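Product Review: Tulano Mesh Basket, Rectangular

Summary

The Tulano basket is an open metal mesh container intended for shared washrooms, reception counters and supply tables. Our department reviewed it as a holder for pump bottles of soap, lotion and hand cleanser. It is recommended for most uses, with one reservation concerning the base.

Construction

The basket is gray, with a woven wire surface and a slightly rounded rim. No sharp points were found along the top edge. The open sides allow drips to drain, so a tray or paper sheet should be placed underneath. Staff were able to wipe the unit clean with a damp cloth, although dried lotion had to be brushed out of the weave.

Placed lengthwise at the back of a table, the basket leaves the front clear for bottles in current use.

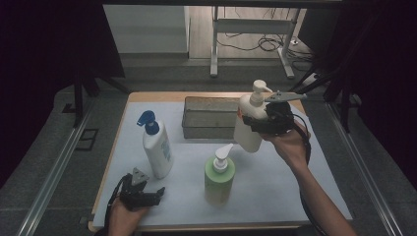 Fit With Pump Bottles

Bottles of differing heights were tried. Shorter bottles stand securely when grouped together. A tall bottle stored alone may lean when the basket is carried, and pump heads should be turned inward before the basket is moved.

Durability

Afiq Wuisan of the supply office recorded 300 removals and returns over the review period. The rim kept its shape. Faint scratches appeared on the underside, and the unit slid on smooth counters. Adhesive pads corrected this and should be included by the manufacturer.

Rating

Recommended. Departments may order under catalog number 814.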